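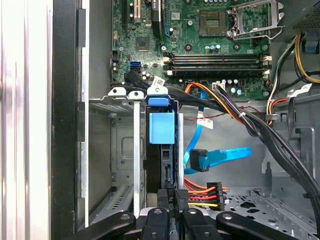 Thread: Worth fixing the old tower or just bin it?

Forum: Household and Money > Repair or Replace

plullari_pete
Posted December 27, 2021

Annual post-Christmas cleanout at our place and I'm back to the same argument with the same object. The old desktop has lived under the desk in the spare room since we bought the laptops. It served us well, it did the taxes, it holds every photo from before the kids could talk. It also sounds like a leaf blower when it goes, and lately it doesn't always go.

The bloke at Famer quoted me $700 to "refresh" it, a word I've only previously heard applied to bathrooms. A new one that does the same job is $931 at Cemden before they talk you into the extended warranty. My better half says put it out for council collection and reclaim the spare room. I say that's how landfill happens.

What would you lot do?

gumleaf50
Seven hundred dollars! For that I'd expect them to come round and do the typing.

Bin it. Well, don't bin it, take it to the e-waste drop-off, but get it out of the house. You're not attached to the computer, you're attached to the idea of yourself as a person who fixes things. I know because I have a shed full of that idea and you can't get the mower out.

tinny_and_a_half
Disagree with gumleaf, as is traditional. Did they itemise the quote? When I took ours to Famer the quote had a "bench assessment", a "diagnostic" and an "inspection" on it, and I'd love to know which of the three involved somebody looking at the thing. Ask for the parts and the labour on separate lines and see what colour they go.

plullari_pete
Not itemised. Just a number on the back of a card and a sympathetic face.

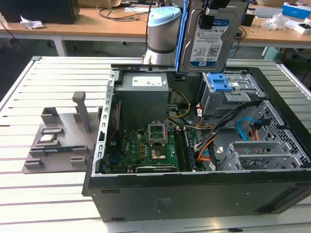 I did ask whether the photos would survive all this and got "should do, mate", and for $700 I was hoping for a verb with more commitment in it. So whatever happens, getting those copied somewhere is first on the list. Everything else can wait until the visitors have gone and I can get to the spare room without climbing over an air mattress.

baidoo_regular
Good, do the photos first and have the philosophical debate second. Two copies, and keep one at someone else's house. My sister has ours in her linen cupboard and I have hers in with the Christmas decorations. It's not glamorous but neither is ringing a recovery place in tears.

On the money, you're comparing the wrong things. $700 on the old one gets you an old one with some new bits in it. $931 gets you a new one, so the gap is only a few weeks of takeaway coffee. Price a secondhand one too. There's a counter at the Baidoo markets that does ex-office machines and I got 9 years out of mine.

gumleaf50
Nine years out of a market stall computer. And I suppose the sausage sizzle was free as well.

baidoo_regular
It was $2.50 with onions and I stand by all of it.

tinny_and_a_half
The gap's only small if you accept the $700, and I don't. Half of what goes wrong with old gear is dust and a tired part that costs less than dinner. Our local repair café had a bloke fix a toaster, a lamp and my brother-in-law's opinion of himself in one afternoon. Gold coin donation. They don't run in January, but the November one was packed so they'll be back.

And gumleaf, those of us who do fix things can get our mowers out.

quiet_verandah
Long-time lurker. I had this exact fight with a washing machine. My rule since then is that if the repair costs more than half the price of a new one, I let it go, unless I really love it. It's hard to love a washing machine but I managed.

Pete, 700 is well over half of 931. Sorry.

tinny_and_a_half
Your rule's fine but it only works if the quote's honest. Get a second one.

plullari_pete
All right, here's where I've got to. Photos this week. Second quote in the new year, itemised, from anyone who isn't Famer. If it comes in under half I keep it, and if it doesn't I go and see baidoo's market stall. I've read this plan out to the household and was told the spare room had better be clear by the time school goes back either way.

gumleaf50
I've got room in the shed if you need somewhere to put it. Not much room. You'd have to move the bread maker.

quiet_verandah
What's wrong with the bread maker?

gumleaf50
Nothing a new paddle wouldn't fix. I've been meaning to get to it.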